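Notes from the Murnex Open Day

On 2022-05-17 I had the pleasure of attending the open day held by Murnex, the group that builds simulated city districts in which delivery robots are trained before they are permitted on a real sidewalk. Visitors were received in two sessions, and I was assigned to the second, with 33 other guests.

The program began with a short address by Timothée Fleury, followed by a demonstration of the district on which the team is now working.

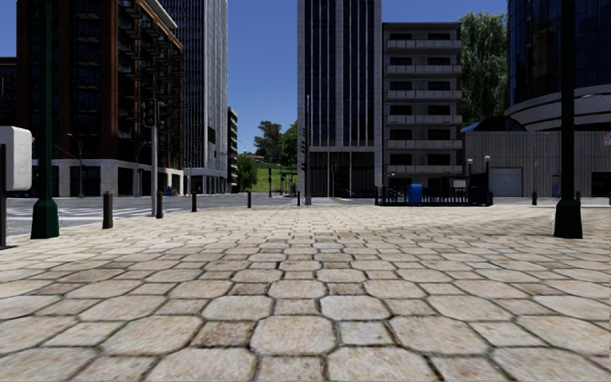
The plaza in the simulated district, with the crosswalk on the left.

Mr. Fleury explained that open squares are harder for a robot than they look. A street has curbs to follow; a plaza offers few edges, and the robot must work out its position from whatever stands near it. The team ran 1,514 crossings of this square during the winter, and 291 of them had to be stopped by the operator.

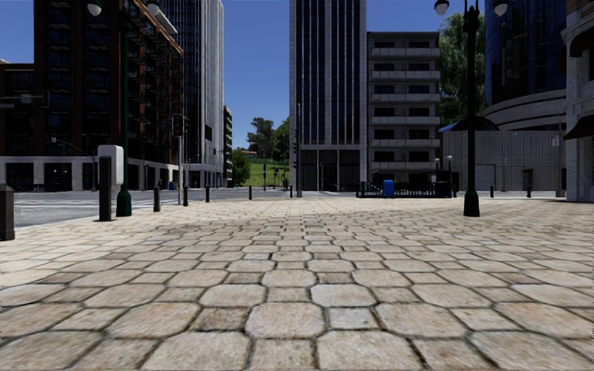

The software that plans the route is called Nukex. It was shown to us on a separate screen — a plain map with a moving line — and I confess that I found it easier to follow than the spoken commentary. A question was raised about night driving. The answer was that night tests are planned for August.

We then moved on to sidewalks. Strong shade is a known difficulty, and the team adjusts the position of the sun in order to repeat the same route under different light.

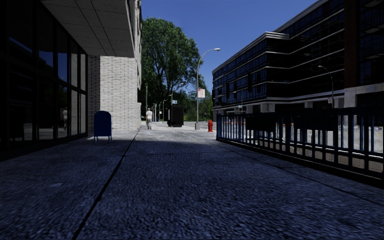
Guillot, the second program presented, governs how much room the robot leaves for people on foot. The present setting is cautious, and the robot will wait for a long time before it passes anyone. Several guests considered this excessive. I did not.

The last part of the session dealt with street crossings, and the discussion ran well past the scheduled hour.

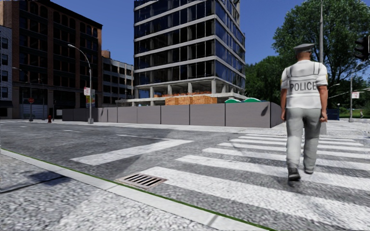 Fusus wrote in after the first version of these notes was posted, asking whether a robot that has learned to yield at a simulated crossing will yield at a real one, where drivers wave people through and then change their minds. I have forwarded the question to Murnex.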